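**Minutes — Planning Meeting for the Open Day at Kerner**
May 1, 2018

**1. Previous minutes.** Approved without changes.

**2. Demonstration.** The chair reported on the kitchen demonstration held for the Stostmont delegation. Visitors stood at the front rail and watched the two arms work with ordinary tableware and utensils at the dish rack. 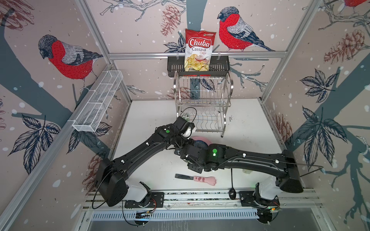

The delegation asked mainly about running time and noise. It was agreed that the same cell will be shown at the open day in November, in groups of no more than 5 persons. Registration will close at 50 for the morning and 54 for the afternoon.

**3. Choice of tableware.** Members discussed whether to keep the patterned and green bowls and the pink plate with the bear or to order plain white sets from Lanz. The quoted price is 169 per set. The view from the wrist camera will be put on a second screen — visitors at the back could not follow the handling of the bowls. 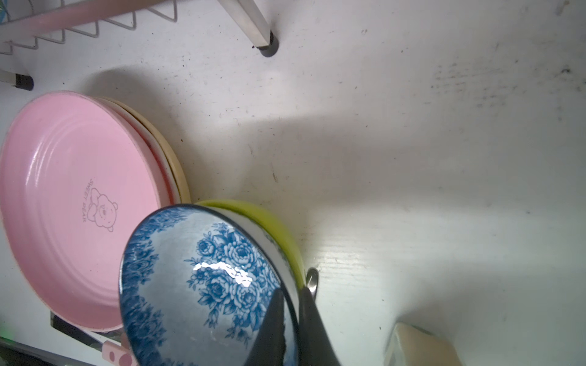 Beat Thaler objected to the Lanz order and asked that the household pieces be kept, as guests from Stostmont had said they recognized the kind of dishes they use at home. The meeting agreed. No order will be placed.

**4. Signs.** Drarkell will print the signs for the entrance and the hall. Draft wording is to be sent to all members before the next meeting.

**5. Other business.** Parking remains open — carried over.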